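Oretlow Lane
Perception and tracking software for highway driving

Oretlow Lane is the part of our driving stack that looks at the road and says what's on it. It takes in forward video, finds the other vehicles, works out which lane each one is in and which way it's headed, and hands a tidy list to whatever planner you happen to be running. Plenty of our customers use it with our own planner, Terano, and plenty don't, and we're happy either way!

We started on it because we were tired of software that was wonderful at spotting cars and not much good at understanding them. A car is easy to find. Knowing what it's doing is the bit that kept us up late (and kept the coffee machine busy), and it's where most of the work has gone ever since.

What you get

The tracker follows every vehicle it finds and keeps the same ID on it when something bigger slides in front for a while. Lane assignment comes from the painted lines where there are lines, and from the road edge and the flow of traffic where the paint has worn off. You can ask for one or the other, or let the software blend the two, which is what we'd suggest until you know your roads well.

There are 182 label types in the standard set, from hatchbacks and box trucks down to roadside posts, and you can switch off any you don't care about. Folke Strand, who looks after the label set, will also add new ones for you if you send him enough footage to work with — he is very patient about this.

The replay tool, Plilloreck, comes with every license. Load a drive, step through it, click on any vehicle and see what the software believed about it at that moment and how sure it was. Most people buy us for the tracker and end up spending their afternoons in Plilloreck.

Carried vehicles

Version 2 adds what we call load linking, and we're a bit proud of it. Older releases treated a car on a transporter as two separate things stacked on top of each other, and if the car had been loaded nose to the rear, the heading estimate could flip. The planner would then be told there was a car in its own lane coming straight at it, and it would brake hard for no good reason. 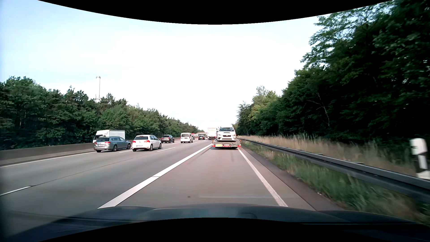 Load linking checks whether a vehicle is resting on another one before it guesses a heading. If it is, the two are joined, the carrier's motion wins, and the planner gets one object with one speed. The carried car still shows up in Plilloreck, tucked under its parent, so you can check the link yourself. Bahman Ebrahimi wrote the first version of this and tested it against 305 transporter clips, and he'd love to see yours if you have any odd ones. Boats and tractors are supported too, though boats still need a little tuning.

Getting started

Trial licenses include Plilloreck, the full label set and a sample project to poke around in. Write to the Oretlow sales desk and tell us a little about your vehicle and your roads.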